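Neagu Household Credit Study
Progress report to the program manager, June

Work since the last report has gone mainly into the loan data. Gratel sent the second batch of branch records, and Aranka Pap has matched them to the price series we already held. We now have usable returns from 32 lenders. Two more have promised theirs but have not sent them.

Chapter 1, on household debt and the exchange rate, is drafted. Benedek Simon reran the base case after the revision to the import price index. The results moved very little, except for borrowers with foreign currency loans, where the repayment burden comes out higher than in the earlier draft. We would like comments on that section first.

Chapter 2, on bank liquidity, is behind. The maturity tables from Fodon use a different cutoff for short-term deposits, and Honeylyn Maglaya is recoding them by hand. We estimate that about 80 percent of the recoding is finished.

Spending is within the approved budget. The travel line is underspent - the second field visit was replaced by calls - and we ask to move the balance to data entry. 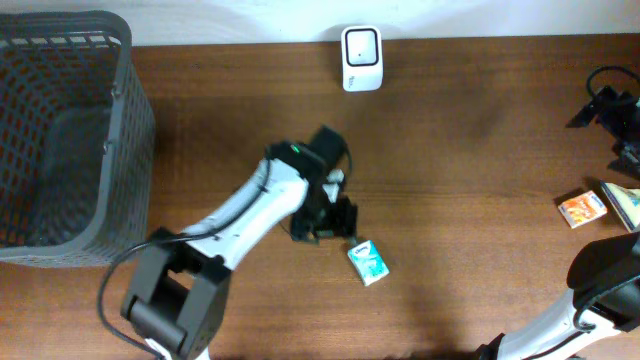
Gray basket and small white device on a table, project office.

Still open: the licence for the Tridel wage series, which Gus Abernathy is renewing, and the choice of an outside reader for Chapter 1. Myrtle Benavides will send the revised timetable on Tuesday, with the new date for Chapter 2.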